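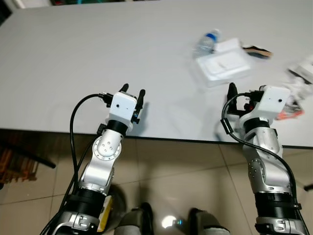 Van der Merwe

White Tabletops on Tiled Floors: Frequently Asked Questions

These answers cover the Mullach table range in white, and the placing of any white table on a ceramic or stone tile floor. For other colors, see the Skellum care sheet that ships with the top.

Which cleaner should I use for daily wiping?

Warm water with a few drops of dish soap, on a soft cloth. Wipe again with plain water and dry. Soap left on a white surface dries to a dull film that picks up dust, and most complaints of "graying" are this film. It comes off with two or three passes of clean water.

Can I use bleach?

No. Diluted bleach will lift a coffee ring, but repeated use yellows the edge band before it affects the top. For coffee, tea or marker, use isopropyl alcohol on a cloth, test it under the overhang first, and rinse. Keep contact time under a minute.

What about melamine sponges?

They are a fine abrasive. On a gloss top they leave a matte patch that can be seen in low side light. On a matte top they leave a shiny one. Use them on the legs only.

The top shows black or gray marks that do not wash off. Are these scratches?

Usually not. Metal dragged over a harder surface leaves some of the metal behind, and on white it reads as a scratch. Run a fingernail across the line. If the nail does not catch, the mark is a deposit and a mild cream cleaner will remove it. If it does catch, the surface is cut and cannot be polished out.

How do I protect the front edge?

The front edge takes most of the wear on a worktable. Clip-on edge strips are available in 2 m lengths and can be cut with a fine-tooth saw. Fit them with the table at room temperature. Do not glue them – the clips need to move slightly as the top expands.

My table rocks on the tile. Is the frame bent?

Check the floor before the frame. Turn the table a quarter turn in place. If the rocking stays with the same leg, adjust that leg. If it moves to a different leg, the floor is uneven, which is normal for tile. Each Mullach foot has 6 mm of adjustment. Loosen the lock nut, set the foot, and tighten the nut again against the leg.

Can a foot stand on a grout line?

It can, but it should not stay there under load. A small foot concentrates weight on the grout and breaks it out over time. Shift the table so that each foot sits well inside a tile, or use the wide Felberg pads.

Which pads do you recommend?

Felt for tables that are moved often, rubber for tables that should stay put. Some black rubber stains light tile permanently, and beige is as vulnerable as white. Felberg pads are a pale, non-marking compound. Replace felt pads when grit is embedded in them.

How do I remove a rubber stain from beige tile?

On glazed tile, the stain is normally on the surface and comes off with alcohol or a cream cleaner. On unglazed tile it may have gone into the body of the tile, and we know of no reliable method. Move the foot back over it.

Does a white top cause glare?

A gloss one can, under a bare overhead fixture. Move the light to one side of the table or fit a diffuser. For desks that get over 500 lux on the surface, we suggest the matte finish.

Can I replace the top and keep the frame?

Yes, if the screw pattern matches. Frames made before the August revision use a different pattern and need the Skellum adapter rails. Measure between screw centers on the short side and include the figure in your order.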